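Chapter 4
Shade: Designing for Hot Days

By the end of this chapter you should be able to:
explain why a shaded person feels cooler even when the air temperature is the same
compare the shade given by trees, buildings and fabric
sketch the path of a shadow across a small site
use the terms radiant heat, albedo, canopy cover and transpiration correctly

4.1 Opening case: the courtyard at Rallska

Rallska is a market town of 3000 people on a dry inland plain. When the town library was rebuilt, the designers gave it a handsome paved courtyard with benches along the northern wall of the neighbouring hall. The drawings were lovely. In June, when the courtyard opened, people ate their lunch there in the winter sun and the town was delighted.

Then summer arrived. By noon the benches were too hot to sit on, the pale paving threw glare into the reading room, and everyone who wanted to eat outdoors walked across the road and sat under an old peppercorn tree beside the bus stop. The tree had never been planned as a place to sit. It had no bench at all, only a low kerb, and on most afternoons the kerb was full.

Jennylyn Ocampo, a landscape architect who grew up two streets away, was asked to look at the problem. She began by doing something you can do yourself this week: she sat in the courtyard with a notebook from 9 in the morning and drew the edge of every shadow as it moved. Her sketches showed that the benches were in full sun for the whole of the lunch period in summer, and that the best shade in the courtyard fell on a garden bed where people couldn't sit. The coolest spot on the site was being enjoyed by a row of ferns!

We'll come back to her plan in section 4.6. First we need to understand what shade really does, and it's a more interesting story than most people expect.

4.2 What are you feeling when you feel hot?

Stand in the sun on a still day, then step under a verandah. A thermometer kept out of direct sunlight may read almost the same in both places, yet your skin notices the change at once. The reason is radiant heat, energy that travels from the sun to your body without needing to warm the air in between. Shade interrupts it.

Your body also receives radiant heat from everything around it: walls, paving, parked cars. A dark brick wall that has been soaking up sunshine since breakfast will go on giving off warmth well into the evening, and this is why a seat that is shaded at 5 p.m. can still be an uncomfortable place to rest. Good shade design looks at the whole day and at every surface nearby, including the ones you'd never think of touching.

The share of sunlight a surface reflects is called its albedo. Fresh white paint has a high albedo and asphalt has a low one. Grass sits fairly low on the scale too, but it behaves very differently from asphalt, because a well-watered lawn spends much of the energy it absorbs on evaporating water. Plants release this water through their leaves in a process called transpiration.

4.3 Three kinds of shade 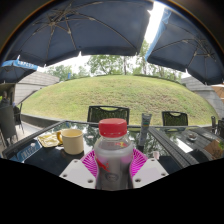
Fabric is the quickest of the three to put in place. A café owner can have a shaded table in minutes, move it as the sun moves, and fold everything away when the wind gets up. What fabric can't do is transpire. A canopy in strong sun warms up and radiates some of that heat down onto the people beneath, and the effect depends on its colour, its weave and how well air can move around it.

Buildings give the deepest shade, and the most predictable. Once you know the height of a wall and the angle of the sun you can work out its shadow for any hour of the year. The trouble is that a building also shades you in July, when you'd love a bit of warmth.

Trees are slow, messy and wonderful. They cool by shading and by transpiring, and a deciduous tree drops its leaves just as winter visitors start looking for sun. The proportion of ground covered by tree crowns when viewed from directly overhead is called canopy cover, and you'll be measuring it on your own school grounds in Activity 4.3.

Before you read on

Work with a partner. Choose an outdoor place you both know well and answer these in your notebook.

1. Where do people sit at lunchtime in summer? Does it change in winter?
2. Which surfaces nearby would still be warm after sunset?
3. If you could add only 2 trees, where would you plant them, and what would their shadows fall on at noon?

Keep your answers. You'll need them for the shadow diagram in section 4.4.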